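Chapter 4

Following the Moon

In the last chapter we spent our evenings with the stars, which are very well-mannered company. They rise a few minutes earlier each night, they keep their patterns, and if you learn where Capella stands over your neighbor's roof in November you may count on finding it there again the next November, at the same hour, looking just as it did. By now I hope you have your own roof, or tree, or streetlamp, and that you have grown a little fond of it as a measuring post.

The Moon is another sort of guest altogether. Almost everyone has had the experience of admiring a bright Moon above the trees after supper, calling someone out to see it at the same time the following night, and finding the trees dark. It has risen late, or it hasn't risen yet, or it has come up somewhere to the left of where it was. People who have been watching the sky for years still get caught out by this, and I include myself among them. I have set up a folding chair on the beach at Woltport facing quite the wrong stretch of water and sat there a good while, with a blanket and a thermos, before I looked over my shoulder.

What I would like to do in this chapter is to make the Moon's wandering feel ordinary to you, so that you can glance at it on one evening and have a fair idea of where to look on the next. We won't need a telescope. We will need some patience, a notebook, a view that is open to the east or the west (both, if you are lucky), and the star patterns along the zodiac that we learned in the last chapter. If you skipped that part, and I know some of you did, please go back and read at least the pages on Taurus, Gemini and Leo before going further. They make a fine stretch of road for watching the Moon go by.

Before you begin

By the end of the chapter you should be able to tell a waxing Moon from a waning one without thinking very hard about it. You should be able to explain to a friend why the first quarter Moon is high in the south near sunset, if you live in the northern middle latitudes, and why the full Moon comes up as the Sun goes down. You should also be able to say what is meant by the two kinds of month, and why they are different lengths, which puzzled me for longer than I care to admit when I was a student at Derkent.

New words in this chapter: waxing, waning, quarter, gibbous, earthshine, node, sidereal month, synodic month. There is no need to memorize them tonight. They will come up often enough that they should settle in by themselves.

4.1 Two motions at once

Let us start with the thing that trips up nearly every beginner. The Moon has two motions across our sky, and they go in opposite directions.

The first is the one it shares with everything else up there. Because the Earth turns, the Moon rises in the east, climbs, and goes down in the west, just as the Sun and the stars do. You can see this in a single evening with no trouble. Stand in one spot, line the Moon up with a chimney, go indoors and wash the dishes, and come back to the same spot. The Moon will have slid off to the right, if you are facing south from somewhere in North America or Europe.

The second motion is the Moon's own. All the while that the turning Earth is carrying our view of it westward, the Moon is traveling eastward around us, and so it falls a little behind the stars. In an hour it slips back by a distance close to its own width. That doesn't sound like much, and you will hardly notice it in an hour unless there happens to be a bright star right beside it. But over a whole day it adds up to more than the width of your fist held out at arm's length (a fist covers close to 10 degrees of sky for most people, as you may remember from our first outing). This is the reason for the empty trees. When the stars have come all the way around again to where they were last night, the Moon still has some catching up to do, and you must wait for the Earth to turn that bit farther.

How much longer you wait depends on the time of year and on where you live. The average is somewhat less than an hour, though it can be a good deal less than that. In early autumn, near the time of the full Moon, the northern observer sees it come up only a little later each evening for several evenings running, and farmers have long been glad of the extra light. We will look into the cause of that in section 4.5, once we have talked about the slant of the zodiac against the horizon. 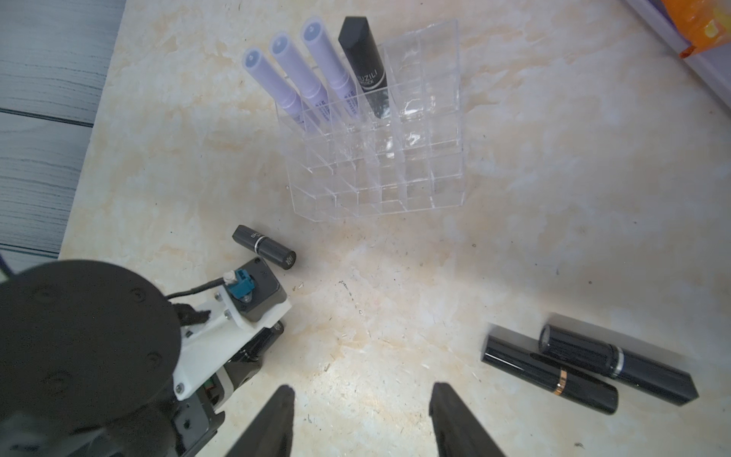

Now, you might reasonably ask which of the two motions is the real one. I would say they are both real enough for our purposes, and that the trick is only to keep them apart in your mind. When I want to know where the Moon will be later tonight, I think about the turning Earth. When I want to know where it will be tomorrow, I think about the stars behind it, and I move it one generous fist to the east.

Try this with a crescent Moon on the next clear evening. Catch it low in the west after sunset, and make a small sketch of where it stands among whatever stars or planets you can make out. The following evening, go out at the same time. It will be higher, farther from the sunset, and a little fatter. Do the same on the third evening, and the fourth. By then you will have watched it travel through a fair portion of the zodiac, and I think you will have learned more than this page can teach you.

4.2 The shape and the place go together

Many people think of the Moon's shape and the Moon's position as two separate matters, each with its own timetable to be looked up. They are one matter, and once this comes clear it saves a great deal of looking up.

The Moon gives no light of its own. Half of it is always in sunshine (leaving aside the occasional eclipse), and what changes is how much of that sunlit half is turned our way. When the Moon stands near the Sun in our sky, the bright side is facing mostly away from us, and we get a crescent or nothing at all. When it stands opposite the Sun, we look straight at the bright side and call it full. In between it passes through the quarters, when it appears half lit, and the gibbous shapes, when it is more than half lit but hasn't yet filled out, or has begun to shrink again.

So the shape tells you how far the Moon is from the Sun, and the distance from the Sun tells you when it will rise and set. A thin waxing crescent is close to the Sun on its eastern side and must follow it down soon after sunset. A full Moon is across the sky from the Sun, and has to come up at the other end of the day. A waning crescent belongs to the early risers, and I am told by my own readers that it is the phase least often seen, which seems a shame — it is a lovely thing over a quiet street, with the dark part of its face dimly lit.

That dim glow, by the way, is earthshine. Sunlight falls on the Earth, bounces up to the Moon, and comes back to us again, weaker for the journey. It is easiest to see when the crescent is narrow. Look for it in the evening in spring, when the young Moon stands well up above the sunset for northern observers.

4.3 Two kinds of month

Suppose you notice the Moon sitting just beside Regulus, the heart of the Lion. A little over twenty-seven days later it will have gone all the way around the sky and come back to Regulus. This is the sidereal month, the month by the stars.

But if the Moon was full the first time, it won't be quite full the second. During those four weeks the Sun, too, has moved along the zodiac, by most of a constellation, and the Moon has to travel two days or so more to stand opposite it again. The month from one full Moon to the next is the synodic month, and it comes to about twenty-nine and a half days. Our calendar months, with their 30 days or 31 or what have you, are distant relatives of this one, and they lost touch with the real Moon a very long time ago.

You will sometimes hear the synodic month called the true month, and the other treated as a curiosity. I don't agree. Old skywatchers in several parts of the world divided the Moon's path into stations or mansions, one for each night or so of the sidereal month, and named them for the stars where the Moon might lodge. A good many star names that have come down to us are tied up with those lodgings, and we will meet a few of them in the next chapter.

A month of your own

The main exercise for this chapter is called the Bromine log in our evening classes, after the street where we used to meet, and the shelves of the Cardoso Room now hold 459 of them. Some are beautifully drawn. Most have gaps where it rained, and one has a recipe for soup on the back.

Choose a starting evening two days after new Moon. On every clear night (or morning, once the Moon is waning) write down the time, the direction you faced, the height in fists above the horizon, and the nearest bright star. Draw the shape, making sure you have tilted it the way you saw it. Leave a blank line for each cloudy night and don't fill it in afterward from an almanac, however much you may be tempted.

Keep going until the Moon is back to the shape it had on your first page. Then compare the star you wrote down on the first night with the one you have just written, and bring both pages with you to section 4.4, where we will put them to use.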